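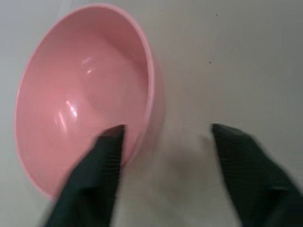 Step 4: Feeding your starter for the first time

Okay, so your Plovcombe proofing box is warmed up and the little green light has stopped blinking. Now we get to the fun part!

1. Grab a bowl that's roomy enough for stirring. I like a plain one with no handle, but use whatever you've got.

2. Set your kitchen scale to grams, put the bowl on it and press zero. (I forget this constantly and then wonder why my dough is soup.)

3. Tip in 40 grams of starter, then 300 grams of flour. I've been using the Gellach whole wheat lately and I love it, it makes everything smell like toast!

4. Pour in 239 grams of lukewarm water. Yes, 239. I tried rounding it up and my loaves came out flatter, so I went back to my odd little number and stuck with it.

5. Stir until you can't see any dry flour, scrape it all into the tall jar that came with the box, and rest the lid on top without screwing it down.

Caution: Please don't tighten that lid! Gas builds up in there and a sealed jar can crack.

6. Slide the jar onto the lower rack and turn the dial to Slow. If you start at bedtime, check it at 7 a.m.

Note: Live up high? My sister-in-law's place is above 2,000 meters and hers rises way faster than mine, so peek in a couple of hours early.

Leave the box plugged in when you take the jar out, you'll want it warm again for Step 5.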